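Workshop notebook, 29 April 2026
Sound and drawing room, Trevora day clinic

Four people came this time, two from the morning group and two new. We planned 60 minutes and used all of them. I write this the same evening, so the details are still fresh, but please correct me if you remember it in another way.

We began with the long paper roll, as we decided in the last entry. Everybody draws on the same sheet and listens to one piece of music, and when the music stops they move one chair to the left and continue the drawing of the neighbor. I was afraid the new ones would not like that another person touches their drawing. One of them really did not like it. She put her arm over the paper and I let her stay on her chair while the others moved. After the second piece she moved too, without a word from me.

The music: I used the slow recordings from the Voicu set, tracks 9 and 10. Track 9 is too quiet for this room when the ventilation is on. Please start with track 10 next time, or bring the bigger speaker from the storage.

Materials. The Plustik crayons are good for tired hands, they are thick and do not roll off the table. The black breaks very easily and we have only short pieces left. I ordered again through Trurkach, 21 boxes for the whole spring program, and asked to have more black and less yellow. The yellow comes back almost new every time. The watercolor pads are fine until summer. 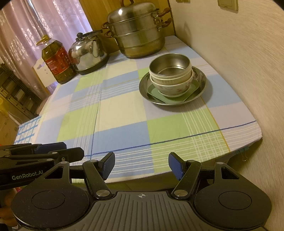

Two grippers with blue finger pads, one held by hand at the left.

After the break we did the clay. I made the mistake to explain too much at the beginning. When I talk long, people start to think there is a correct result, and they look at me and not at the clay. Next time I will say only: take a piece, close your eyes, press. The person who never speaks in the talking round made a small bowl with very thin walls and then wrote a word inside with a pencil. I did not ask about the word. He took the bowl home, so there is nothing on the drying shelf from him.

The talking round at the end was short. One person said the drawing part made her more nervous, not less, and I think it is important that we write this down also. She asked if she can do her own sheet next time and only share the music. I said yes. Maybe we should offer both ways from the start.

To do:
- cover the second table before the clay, the dust is hard to remove from the wood
- ask the clinic if the ventilation can be lower during the listening part
- new labels for the folders, the April ones are full
- decide if the sleep question stays on the feedback sheet. Two people left it empty and one wrote "too private"

I keep the paper roll in the tall cabinet, behind the easels. Please do not cut it yet, I would like to continue on the same sheet.

Last updated: 29 April, evening
Comments (2) Shares (0)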